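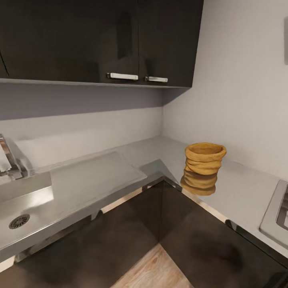
Dark upper cabinets with a glossy finish and brushed silver handles.

Home | Packing | Rentals | Kitchen Tips | Contact

16 Jan 2020
By Demetrio Palacios

Kitchen Tips for a Week in a Vacation Rental

My wife and I rent a place with a kitchen every July and eat out maybe twice. Last summer it was Stuvitz, the year before that Herkum. These are the habits that have stuck.

Message the host before you pack. Ask if there is a coffee maker and what kind, whether the stove is gas or electric, and if there is dish soap. At the apartment in Herkum there was a pod machine and no pods, and the closest store that carried them was 6 miles off.

Bring one good knife. Rental knives are dull. Wrap the blade in a dish towel, put a rubber band on each end, and pack it in your checked bag. A small sharpener works too if you don't want to travel with a knife.

Open every cabinet on the first night. Run the pans you plan to use through hot water and soap. Take a quick phone picture of each shelf so you can put things back where they were at checkout.

Carry spices in a weekly pill box. Salt, pepper, garlic powder, chili flakes and cinnamon will get you through most meals. Tape the lids shut.

Shop once for two days, then see what you are really eating. We used to buy for the whole week and leave half of it behind. Our first grocery run in Stuvitz came to 43 dollars and that included breakfast for four mornings.

Freeze water bottles for beach days. They keep sandwiches cold and you drink them later. Lay them flat if the freezer is small.

Smooth cabinet doors and steel handles show fingerprints. Wipe them with a damp cloth and one drop of dish soap, then dry with a second cloth. Skip the scrub pad.

On the last morning, give yourself 20 minutes for the kitchen. Empty the fridge first, start the dishwasher, take the trash out, then check the freezer. I left a full bag of shrimp in Karkska and the host was not happy about it.

We use cookies to remember your settings. By continuing to browse you accept our cookie policy.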